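Fokdale Test Floor / Gallery / Skornus arm, Palomino station

Protective stops on the coffee task: cable drag at the elbow

Posted Oct 21, 2025
Photos in this gallery: 1

This page covers the protective stops logged on the Skornus arm at the Palomino station. The fault was first put down to contact between the gripper mount and the coffee maker. The cause was the external cable run. The notes below are for anyone who sets up or inspects the same arm at Fokdale.

Symptom

The arm stopped during the approach to the coffee maker, above the lid and before the planned contact point. The controller reported excess external torque at the elbow joint. Brakes engaged, power to the joints was cut, and the arm held position. No person was inside the marked area during any of the stops, and no part of the station was damaged.

The run in question was 3756 cycles long. It produced 14 protective stops. The first came at cycle 259, and before that the log is clean. The stops did not fall at even intervals. Several came close together, followed by long stretches with none, which made the fault hard to repeat on demand.

What was checked first

The height of the coffee maker was measured against the taught position, and the two agreed. The mount was checked for loose fasteners and for play at the flange. Both were within limits. The payload value in the controller matched the weight of the mount.

The approach was then run with the coffee maker removed and nothing under the mount. The arm stopped again at cycle 629 of that test, at the same point in the path. Contact with the appliance was ruled out at this stage. The taught points were left as they were.

Cause

The cables on this arm run outside the casing. They loop over the upper section, are held by a strap on the upper link, and then follow the underside toward the tool end. The slack needed for elbow motion has to be stored in the part of the run that crosses the joint. With the elbow folded for the approach, that slack moves toward the inside of the bend.

The strap had been set with the arm near full reach. In that pose the run looks correct: no tight spots and no loose loop hanging into the work area. With the elbow closed and the wrist turned down, one cable reached the end of its free length and pulled against the joint. The force was small at first. It grew as the cable crept through the strap, a little on each cycle, always in the same direction.

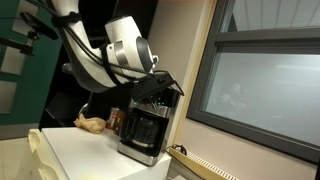

Creep explains the late start. A fresh strap held the cable close to where it had been set, and the joint torque stayed under the limit. Once enough length had moved to the wrong side of the strap, small changes in cable position decided whether a given cycle passed or stopped. Moving the arm by hand between tests could pull some length back and hide the fault for a while.

Measured torque at the elbow supports this. Values recorded on the way down were higher than values recorded on the way up through the same joint angles, and the gap widened over the run. With the cables released from the strap and held clear by a temporary support, the gap closed and the stops went away.

Safety notes

The protective stop did what it is meant to do. The limit was not raised to get through the run, and it should not be raised on this station. A higher limit would hide the drag and would also reduce the margin for a real contact, including contact with a hand.

Two restarts during the original run were made from the pendant with no inspection of the arm. That is outside the station procedure. A repeated stop at the same path position is to be treated as a fault after the second occurrence, and the arm is to stay powered down until the cable run has been looked at over its full length.

The carafe must be empty for motion tests. Grounds, bags and filters are not needed for a torque check and can be put away.

Corrective work

The Clisetti cable was inspected over its full length. The jacket showed light rubbing where it had passed through the strap. No conductor was exposed, and continuity held while the cable was flexed by hand. It was replaced anyway, since the rubbed section would have sat at the same place in the new run.

The strap position on the upper link was kept. The change is in how the slack is set. The arm is now moved to the tightest elbow pose in the program before the strap is closed, and then taken slowly through the whole path at reduced speed with the cables watched at each joint. A paint mark on the cable jacket shows the strap line. Any movement of the mark relative to the strap edge is a reason to stop and reset.

Inspection at the start of each shift:

Check the paint mark against the strap edge.
Check the underside of the arm for hanging loops.
Move to the folded pose at reduced speed and read the elbow torque.
Compare with the value on the station sheet.
Log the reading, including when it is normal.

Status

The station has been returned to use at reduced speed. Full speed is on hold until a run of the same length as the original has been completed with the new cable setup.

One item is open. The controller log keeps the torque value at the moment of the stop but discards the samples leading up to it. The slow rise had to be rebuilt from a separate recording that happened to be on. A request to keep the earlier samples was entered in March and has not been closed.

Back to Palomino station index
Previous gallery: Gripper flange inspection
Next gallery: Floor marking, north side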